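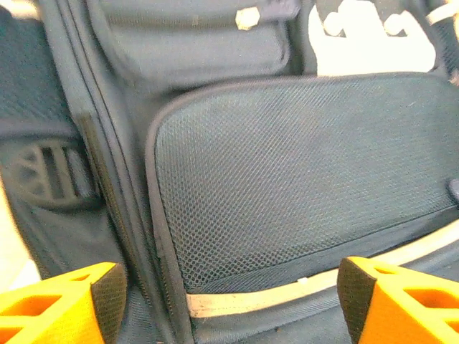 4.2 Living with the Pons wrist kit

I'll be upfront that we picked the Pons kit from Wellby mostly on price. Jomar Sison had a quote for 3,000 dollars sitting in his inbox, the lab had 700 left over after that for spare fingers and pads, and we wanted to be collecting demonstrations by September. So this part of the paper reads more like a product review than I first planned (sorry, reviewers!).

The kit is a wrist camera, a mount and 2 printed fingers with rubbery pads on the inner faces. Figure 3 gives the camera's view with a navy backpack in front of the orange fingers, and I like it as a test of what the kit is good for. Mesh, zipper track, strap, buckle – soft goods throw all of that at you at once, and most of it is dark on dark. The mesh comes through with enough detail near the middle to make out the little hexagons, then goes blurry toward the sides. The navy also drifts to a gray-blue under bright light. We left the exposure alone for the whole study, so every policy in Section 5 was trained on that same washed-out look.

Figure 3. Wrist view from the Pons kit, backpack task.

What I care about most is that both fingertips stay in view. With our older Tostlow mount we lost one of them whenever the wrist rolled, and Maxence Huet spent far too many evenings throwing out episodes by hand. With the Pons kit we kept 2,553 episodes across all the bag tasks, and the sorting was so much less painful!

Now for the gripes. A strap can run behind a finger, as the pale one does in Figure 3, and then the camera can't tell you how far back it sits. We tried adding a depth estimate from the Testlow package and got mush on the mesh pockets, so we dropped it. The pads also pick up lint like crazy – we wiped them down between sessions – and the manual says nothing at all on cleaning. Wellby's support answered when I asked, and their advice was a damp cloth and no solvents.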